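Part 4: Setting up your table and lining the top

I've put together more Grerden tables than I can remember, first for the workshop in Zeltcombe and then for friends who saw mine and wanted one, so this section is how I do it now. It differs from the leaflet in the box in a few places. If you've got the older Mamgate model, the legs go on the other way round and you'll want Part 7 instead.

What you need before you start

The table top, four legs, the bag of bolts, a Kocsis hex key (the one in the box is fine but short), a spirit level, a roll of paper at least 70 cm wide and some low-tack tape. Put an old blanket on the floor too – the border marks easily.

Fitting the legs

1. Lay the top face down on the blanket.

2. Drop a leg into each corner bracket and put the bolts in with your fingers first. Please don't tighten anything yet! I did one leg fully on my first table and then couldn't get the fourth one in at all.

3. Once all the bolts have caught, go round and give each one a half turn, then go round again until they're snug.

4. Get someone to help you flip it. I've done it on my own and I wouldn't again.

Caution: the bolts go into soft wood. If the key starts to feel loose and easy after being stiff, stop turning, or you'll strip the hole.

Levelling

5. Stand the table where it's going to live and put the level across the middle, first one way and then the other.

6. Screw the feet in or out until the bubble sits still. My floor is dreadful, so one foot is nearly all the way out and it's been perfectly happy like that for years.

Note: check the level again after a few weeks. Mine had dropped a bit by March and a quick twist sorted it.

Lining the top

7. Roll out the paper and leave it flat under a couple of heavy books for 20 minutes. New paper wants to curl back up, and you'll spend the whole afternoon fighting it if you skip this.

8. Cut it a touch smaller than the space inside the border. I go round with a ruler and a soft pencil, then scissors. Don't use a knife on the table itself.

9. Drop the sheet in, smooth it from the middle outwards and put a little loop of tape under each corner.
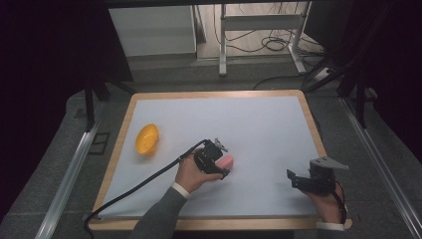
Fig. 4: Pale paper lining inside the wooden border.

10. Leave the tape alone for a day before you lean on it or drag anything heavy across.

Changing the lining

I change mine whenever it gets too scruffy to look at. Peel the corners up slowly, keeping your hand low and flat, and wipe off any sticky bits with a damp cloth. Let the top dry fully before the next sheet goes in.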